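Our canoe Friday, and what I learned about the cold water

When I moved here, my neighbor Jeanine Jacobs told me that the best way to meet people is to sit in a boat with them. I did not believe her. I am not a person who likes to be wet. But in June my husband Uldis found a used canoe, and now every Friday after work we go on the river Jõgi.

The first evening we made five kilometers in almost three hours. We turned in circles so many times that a family of ducks stopped being afraid of us. Uldis was steering, and he says I was paddling too strong. I say he was looking at birds.
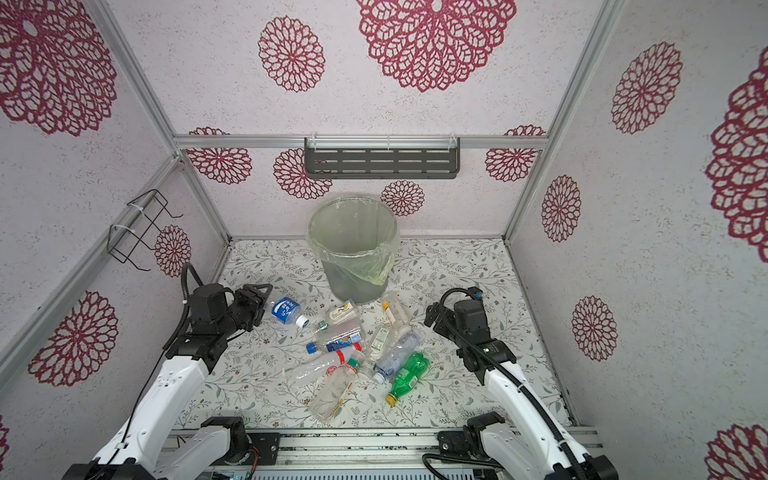 What we take with us

After some weeks I have a list, and I keep it on the refrigerator. Two life vests, one spare paddle, a dry bag with socks and a sweater for each, sandwiches, a small rope, and a sponge. The sponge was the advice of Rory Strachan from the Minine boat club, and I thought it was a joke. It is the thing I use the most. There is always a little water at the bottom, and it always comes to my side.

We also bring tea in a thermos. I tried coffee one time, but then I could not sleep until two in the morning. 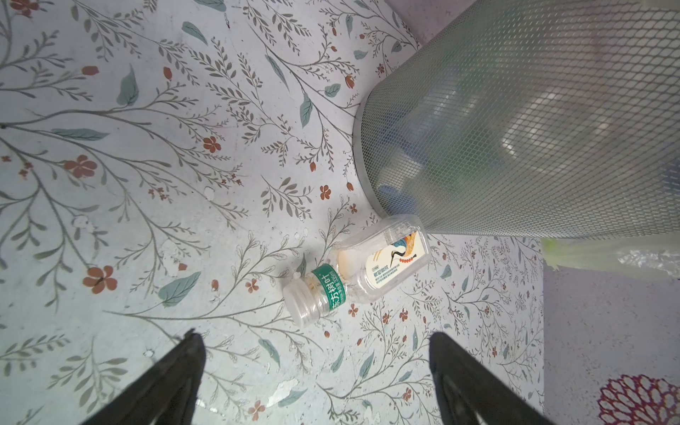

Bottle and mesh wastebasket on the flowered floor.

Our usual trip is from the wooden bridge to the landing at Famton. There is one place where the river becomes narrow and the current pulls to the left bank, under the willows. The first times I closed my eyes there (I know, this is not a good technique). Now I lean a little forward, put the paddle in close to the boat and count to four. I wrote about this in my last post and asked if other beginners do the same.
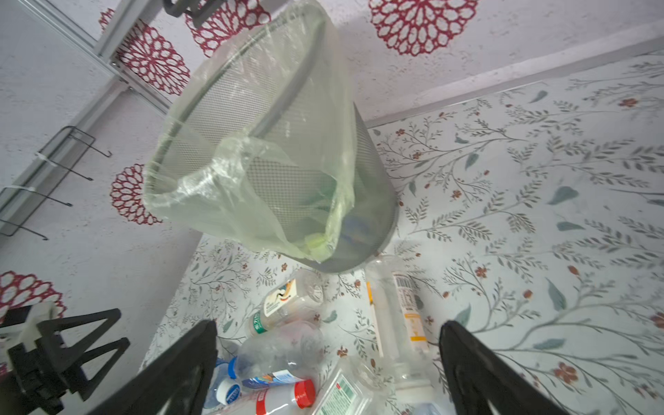

Dzintra Lūse wrote back that counting is fine, but I should look at the place where I want to go and not at the willows, because the boat follows the eyes. She also told me to kneel in the fast part. I tried it the next week. My knees were not happy, but the canoe was much more calm, and we passed the willows without touching one leaf.

The water is colder than it looks, even in summer. I put my hand in for one minute and my fingers became stiff. So we now stay near the bank, and we have a rule that the vests are closed the whole time, also when it is hot.

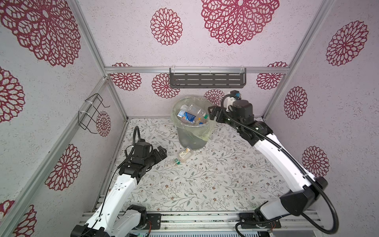
Red rosettes on the walls, leafy vines on the floor.

Next month we want to try the longer part, down to Nondness, with one night in a tent. Uldis has already bought a stove. I have bought a second sponge.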